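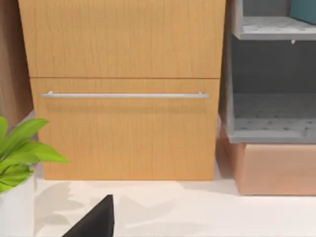

*The drawer task in the simulator, June build. Oak cabinet, bar handle, gripper coming in low.*

I've worked in the sample room at Farkum for long enough to distrust any project with a logo, and Trastik has a logo. It's the plan to have an arm fetch and put away our samples, and for now it mostly lives on Otakar Hrnčiar's second monitor.

My first complaint is the handle. It's a long metal bar that runs nearly the whole width of the drawer, so you could grab it almost anywhere. Our drawers have little recessed cups that Zdeňka Kopecký opens with two fingers and a hip. Otakar says they'll get to those. The floor in there is white and clean, too. Ours has a hose across it.

The slide deck says 2685 practice runs and a saving of 29 hours a month. I asked whose hours. Mostly Zdeňka's, and the deck has her moving to "exception handling" - meaning she'd wait by a screen until the arm gets stuck, then go open the drawer herself. She has 391 sample codes in her head and can tell you which ones were filed wrong before she started. I couldn't find a line for that in the deck.

I'm not against all of it. The bottom drawers are hard on the knees, and she'd happily give those away tomorrow. But she was shown the plan after the budget was signed, and her pay grade under the new title is still "to be confirmed."

We've got five weeks until the arm itself shows up. I've asked for the job description in writing before then.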